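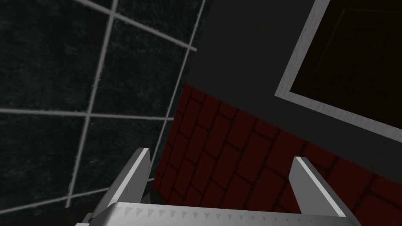 Budget check: one arm now or two later?

benchrat_
We have money for one purchase before April. Everything we do so far is in simulation, kitchen and living room layouts. Quotes in hand: a single arm from Wolunix at 12 thousand, or a two-arm torso from Stultel that costs a lot more. Has anyone here bought either?
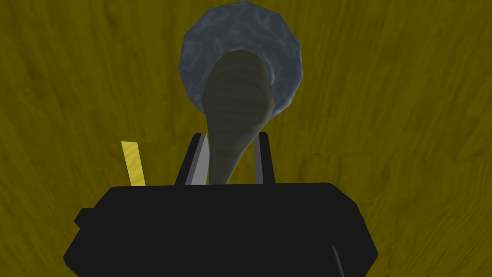 Sim view, gripper close to the tabletop.

oddtorque
Posted October 15, 2022
One arm. You can learn most of what you need about grasping with it, and spare fingers are cheap. We went through 7 sets in the first year. Put that in the budget.

pallet_jack
Disagree. If your sim work is two-armed, a single arm throws half of it away. 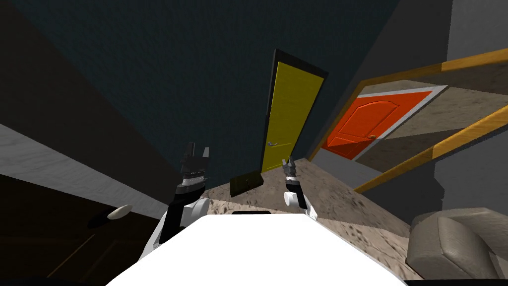 Floor space is the other thing. Measure your doors before you sign. Our crate was 121 cm wide and we had to unpack it in the hallway.

benchrat_
Doors are fine. What about service contracts? Stultel wants 13 percent a year.

oddtorque
Too high. Mogensen will do repairs by the hour. Ask them for a rate sheet.

pallet_jack
By the hour is fine until you need a wrist joint and wait roughly 12 weeks. I'd pay for the contract and stay in sim until the money is there. 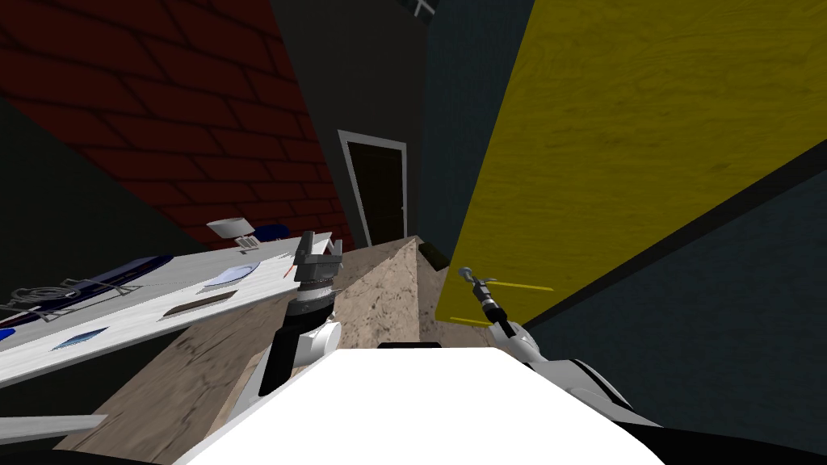
You can keep testing table layouts that way for the price of power. Skundus also rents two-arm units by the month, if you only need one for a trial.

benchrat_
Didn't know they rented. Will get a quote and post it.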